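Artikel drucken | Per E-Mail weiterleiten

Liste Werkstatt und Hausrat – Betreff: Re: Schrank mit Aufklebern, lösen oder lassen?

Hallo zusammen,

vielen Dank für die schnellen Antworten auf meine Frage von gestern Abend. Ich zitiere noch einmal die Nachricht, auf die ich mich beziehe, damit alle folgen können, die neu in der Liste sind:

> Hallo in die Runde,
> ich würde bei lackierten Flächen zuerst mit warmer Luft arbeiten und dann mit
> einem Schaber aus Kunststoff. Kein Lösungsmittel, bevor man nicht weiß, was
> für ein Lack das ist. Bei uns im Lager Bureo haben wir so eine Reihe von
> Schränken sauber bekommen, das hat aber lange gedauert. Frage zurück: Sind
> die Aufkleber nur außen oder auch innen? Und hängen die Türen noch gerade?
> Wenn man schon dabei ist, soll man die Scharniere gleich prüfen.
> Gruß aus Plallau

Zu der ersten Frage: Es sind beide Seiten betroffen, außen und innen. Ich habe zuerst gedacht, dass man nur die Front reinigen muss, weil man bei geschlossenem Schrank nur diese sieht. Dann habe ich die rechte Tür aufgemacht und gemerkt, dass auch im Fach kleine Aufkleber verteilt sind, manche hell, manche dunkel. Die hellen sieht man auf den grauen Flächen erst, wenn man genau hinschaut.

Der Schrank selbst ist cremefarben mit dunklen Kanten. Oben hat er eine breite Schublade, darunter zwei Türen. Ich habe ihn von der Firma Soler übernommen, als dort das Büro aufgelöst wurde. In der Inventarliste hatte er die Nummer 131, und man hat mir gesagt, dass das Modell neu nicht mehr zu bekommen ist. Deshalb möchte ich nichts kaputt machen. 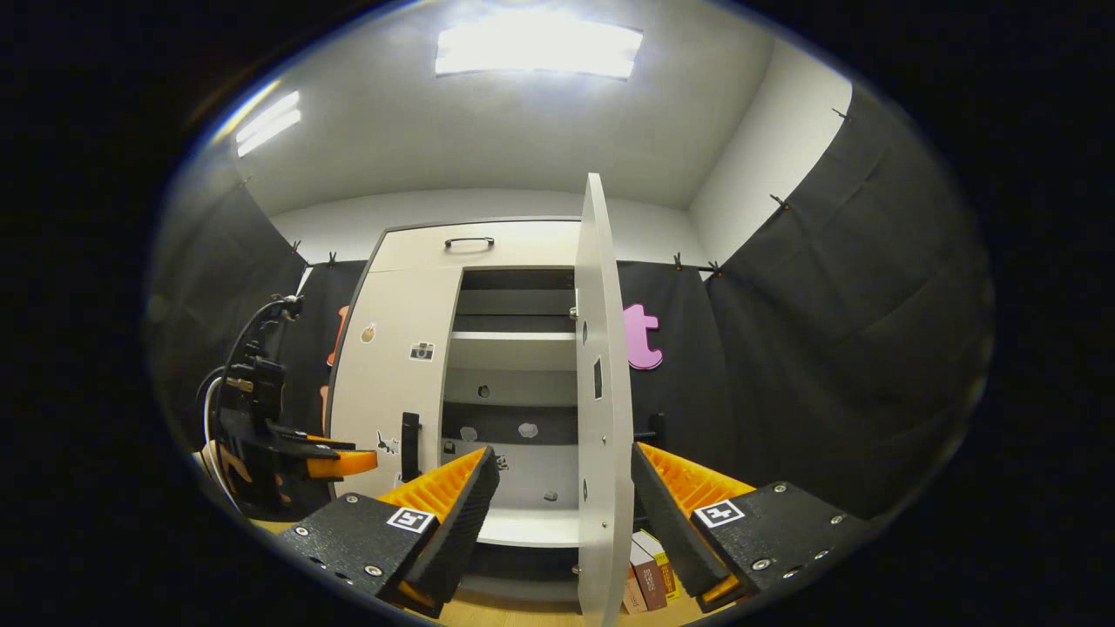 Der Verfasser
Mitglied der Liste, zuständig für die Möbel im Lager Naser

Am meisten Sorgen macht mir die linke Tür. Dort ist oben ein rechteckiger Aufkleber in Grau und Schwarz, mit einer Kamera als Motiv, und links davon ein kleiner in Braun und Orange. Den mit der Kamera möchte ich gerne in einem Stück abnehmen, denn ein Kollege hat sich ihn gewünscht. Geht das mit warmer Luft oder wird das Papier dabei wellig? Ich habe einmal gelesen, dass man einen Faden hinter dem Aufkleber durchziehen kann, wie bei einem Schild am Auto. Ausprobiert habe ich das noch nie.

Weiter unten neben dem Griff sitzt noch einer in Schwarz und Weiß, mit einer unregelmäßigen Form. An dieser Stelle kommt man mit dem Schaber schlecht hin, der Griff ist ziemlich dick. Muss ich ihn abschrauben? Ich würde es lieber vermeiden, denn alte Schrauben drehen bei mir gerne durch.

Zu den Scharnieren: Die rechte Tür hat eines in der Nähe vom oberen Boden und eines nahe am Sockel, beide aus Metall. Beim Öffnen merke ich keinen Widerstand, aber ich glaube, dass die Tür auf der Seite vom Griff ein wenig hängt. Mit der Wasserwaage habe ich es noch nicht gemessen. Auf dem Türblatt sind außerdem zwei kleine Schraubteile aus Metall, eines über und eines unter dem untersten Aufkleber. Weiß jemand, wofür diese sind? Vielleicht war dort früher etwas befestigt. Bevor ich sie herausdrehe, frage ich lieber.

Innen sind die Böden weiß und gut erhalten. Der obere ist dünn, dort möchte ich später nur leichte Sachen hinstellen, zum Beispiel Papier und leere Ordner. Unten kommen dann die Kisten mit Werkzeug hinein. Falls jemand weiß, wie viel so ein dünner Boden trägt, bin ich dankbar für eine Zahl.

Noch eine Frage zum Schleifen, falls Kleberreste bleiben. Ich habe hier nur Schleifpapier mit Körnung 3000, das ist vom Polieren übrig. Ist das fein genug, damit der Lack nicht matt wird, oder soll man bei so einer Fläche gar nicht schleifen? Im Archiv der Liste gibt es den Beitrag 3430, dort wird Speiseöl empfohlen, mit sieben Minuten Einwirkzeit. Bei den Innenflächen habe ich Angst, dass das Öl in die Kanten zieht und Flecken macht.

Ich fange wahrscheinlich im November an, vorher ist das Lager zu voll, und ich kann den Schrank nicht von allen Seiten erreichen. Wer in der Nähe wohnt und einen Heißluftföhn mit regelbarer Temperatur ausleihen kann – meiner hat nur zwei Stufen –, der schreibe mir bitte direkt und nicht über die Liste.

Mit freundlichen Grüßen aus dem Lager Naser

Abgelegt unter: Möbel, Reinigung, Aufkleber und Kleberreste

Diese Nachricht drucken | Diese Nachricht per E-Mail senden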